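Gray cloth catches on the door seal of a front loader
Laundry and Appliances – 3 replies – viewed 3,408 times

Yolanda Quintana
Posted in September

I have a white front-loading washer on a parquet floor in a small utility corner. Most of what I wash is single gray cloths and towels, carried over in a white plastic basket with slotted sides. The basket stays on the floor while I load.
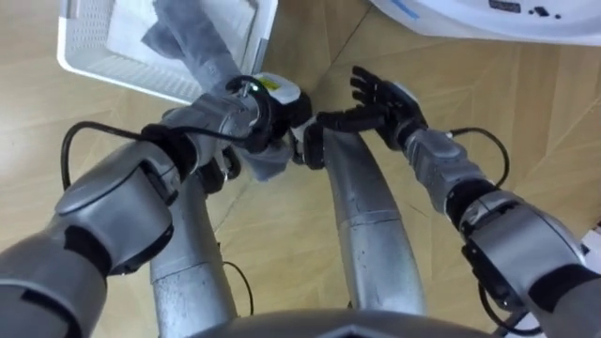 Two problems. First, a cloth often ends up lying over the lip of the drum, and when I close the door the hem gets pinched between the glass and the gasket. Twice I have had water on the parquet afterward. Second, the cloths come out with gray fuzz on them. The spin is set to 1,220 rpm and the load is small. Is the seal worn, or is it the way I load? The machine was bought secondhand in Tilbridge and came without a manual.

Casimiro Salcedo
211 posts

Loading, most likely. A worn seal leaks on most cycles, and you report two leaks. Check in this order:

Push the cloth to the back of the drum. Run a finger around the full fold of the gasket before closing. Anything that hangs over the lip will move forward when the door swings in.

Wipe the inner face of the glass where it meets the rubber. Detergent residue there makes a path for water even when nothing is trapped.

Then look at the gasket with the door fully open and a flashlight. Pull the fold back at the bottom, where water and grit collect.
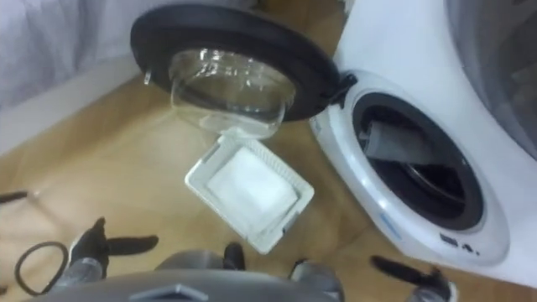

A tear of any length at the bottom of the fold means a new gasket. Gray staining alone does not. If the rubber is only dirty, use warm water and a little dish soap, then dry it and leave the door open for a few hours.

On the fuzz: a single cloth in a large drum does not rinse well. Wash at least four together. Clean any lint tray or filter under running water, let it dry, and put it back the right way around. If there is a mesh pad, press it dry between towels – wringing stretches it.

Édgar Zapata
Custitville

had the same, it was a sock in the seal

Inmaculada Marín
111 posts

Agree with Casimiro on the gasket, with one correction. Four small cloths can still gather on one side and throw the spin off balance. Add a bath towel of similar color and drop to a lower spin speed.

Also dry the parquet right away and check the joints the next day. Mine swelled along one board after a leak I thought I had wiped up.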